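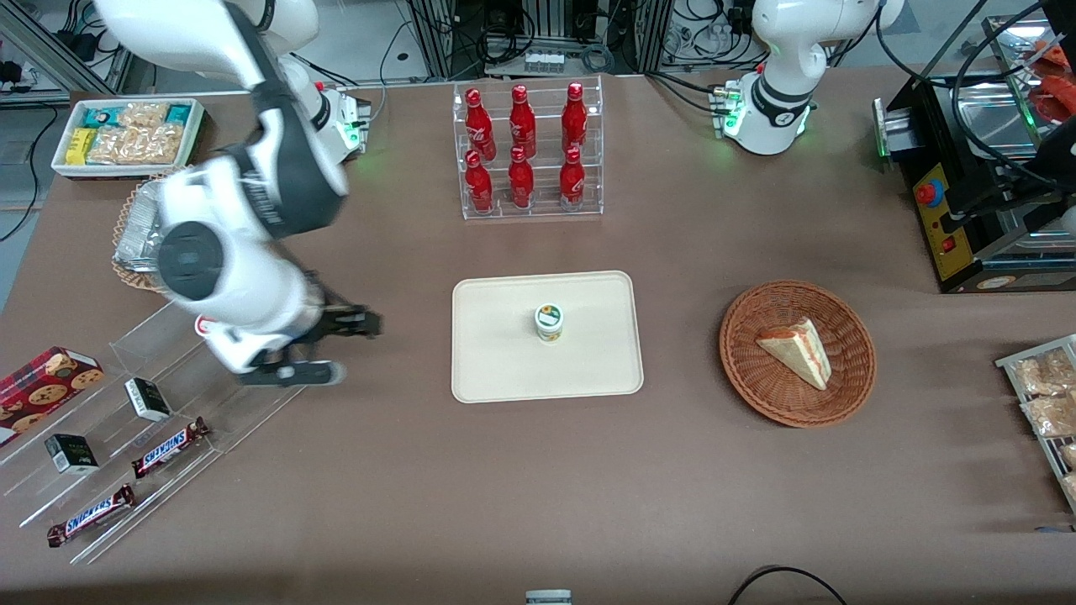 Am späten Nachmittag sei der Tisch noch ebenso übersichtlich gewesen wie am Vormittag, hieß es in einer Rückmeldung aus dem Februar, und man habe erst dadurch bemerkt, wie unruhig die eigenen Pausen bis dahin verlaufen seien. Früher hätten Tüten, Flaschen und Kuchenteller durcheinandergestanden, und wer etwas Süßes suchte, habe meist erst einmal etwas anderes beiseiteräumen müssen.

Über uns

Vondarik richtet Pausentische ein. Wir beliefern Unternehmen, Bildungseinrichtungen und Tagungshäuser mit Getränken, Gebäck, verpackten Kleinigkeiten und gekühlten Bechern und übernehmen auf Wunsch auch das Aufstellen, Nachfüllen und Abräumen. Zu unserem Kundenkreis zählen derzeit über 200 Häuser. Im vergangenen Geschäftsjahr haben wir 1073 Tische eingerichtet, davon 931 im Rahmen laufender Vereinbarungen. Die übrigen entfielen auf Einzeltermine wie Fachtage, Prüfungswochen und Hausmessen.

Herkunft des Unternehmens

Hervorgegangen ist Vondarik aus dem Lieferdienst Culham, der ausschließlich Getränke in Büros brachte. Die Fahrer stellten die Kästen im Flur oder in der Teeküche ab, alles Weitere blieb den Kunden überlassen. Mit der Übernahme der Feinbäckerei Peng kamen Kuchen, Schnitten und belegte Brote hinzu, und damit stellte sich die Frage, wie beides auf derselben Fläche Platz findet. Die ersten Aufbauten waren zu eng geplant. Aus den damaligen Aufzeichnungen, die zum Teil noch auf der Rückseite von Lieferscheinen stehen, entstand unsere Hausordnung für den Tisch, nach der bis heute gearbeitet wird.

Wie wir einen Tisch aufbauen

Getränke stehen hinten. Wir verwenden dafür bevorzugt zweistufige Ständer aus klarem Acryl, in denen die hintere Reihe etwas höher steht als die vordere. Sechs rote Coca-Cola-Flaschen lassen sich auf diese Weise in zwei Dreierreihen unterbringen, und die Etiketten oder Schriftzüge der oberen Reihe bleiben lesbar. Leere Plätze werden von vorn nach hinten aufgefüllt.

Die Tischmitte gehört dem Tablett. Es ist rechteckig, hell und an den Ecken gerundet und dient als Ablage für das, was jemand zusammenstellen oder weitergeben möchte. Ein einzelner Becher darf dort stehen, ein Vorrat nicht. Auf einem überladenen Tablett findet der nächste Gast keinen Platz mehr, und die Ordnung des gesamten Tisches leidet binnen kurzer Zeit.

Kuchen und Schnitten legen wir in geflochtene Körbe. Der runde Korb hat sich für dreieckig geschnittene Stücke bewährt und wird seitlich vom Tablett aufgestellt. Flache Körbe nehmen in Folie gewickelte Ware auf. Papiereinlagen werden bei unverpackter Ware nach jeder Belegung gewechselt; die Körbe selbst gehen mit der Abendtour zurück in unser Haus und werden dort gereinigt.

Verpackte Snacks kommen in einen weißen Kasteneinsatz, nach Sorten getrennt: Päckchen zu Päckchen, Riegel zu Riegel, Beutel mit Crackern oder Keksen zusammenhängend. Der Einsatz soll gefüllt aussehen, ohne dass etwas übersteht. Für zusätzliche Ware halten wir gestufte Klarsichtregale bereit, die an einer Tischecke auch schräg stehen können, wenn der Zugang von zwei Seiten erfolgt.

Sortiment

Unser Sortiment gliedert sich in fünf Warengruppen: Kaltgetränke, Feingebäck, herzhafte Schnitten, verpackte Snacks sowie Joghurt und Pudding im Becher. Die Zusammenstellung wird mit jedem Haus einzeln vereinbart und kann quartalsweise geändert werden. Backwaren beziehen wir weiterhin aus der eigenen Backstube, die den Namen Peng behalten hat. Angaben zu Zutaten und Allergenen liegen jeder Lieferung schriftlich bei und werden auf Anforderung vorab übersandt.

Die Reihe Venska

Unter der Bezeichnung Venska führen wir unsere Tischausstattung, also Ständer, Einsätze, Körbe und Tabletts. Sie wird leihweise überlassen und verbleibt für die Dauer der Vereinbarung beim Kunden, ausgenommen die Körbe. Die Maße der einzelnen Teile sind aufeinander abgestimmt, sodass derselbe Aufbau auf einem schmalen Beistelltisch ebenso gelingt wie auf einer langen Konferenztafel. Beschädigte Teile tauschen wir bei der nächsten regulären Anfahrt aus. Ein Erwerb ist möglich; die Konditionen teilt der Innendienst mit.

Grundsätze unserer Arbeit

Wir stellen lieber zweimal am Tag eine kleine Menge bereit als einmal eine große. Was bei der Abholung ungeöffnet und innerhalb der Haltbarkeit ist, wird zurückgenommen und gutgeschrieben, soweit die Kühlung durchgehend gewährleistet war. Offene Backwaren sind hiervon ausgeschlossen.

Unsere Mitarbeiterinnen und Mitarbeiter werden vor dem ersten eigenen Einsatz in Lebensmittelhygiene und im Aufbau nach Hausordnung unterwiesen. Neue Standorte werden in den ersten Wochen von einem festen Team betreut, das die Füllmengen anpasst und die Ergebnisse in einem Tischblatt festhält. Das Tischblatt liegt beim Kunden aus und kann dort jederzeit ergänzt werden, auch durch die Gäste.

Anfragen

Für ein Angebot benötigen wir die ungefähre Zahl der Gäste, die Maße der verfügbaren Tischfläche und die gewünschten Pausenzeiten. Eine Besichtigung vor Ort ist bei laufenden Vereinbarungen vorgesehen und für den Kunden kostenfrei. Anfragen für Einzeltermine bearbeiten wir in der Reihenfolge ihres Eingangs. Änderungen an bestehenden Bestellungen nimmt der Innendienst bis 14 Uhr des vorausgehenden Werktags entgegen.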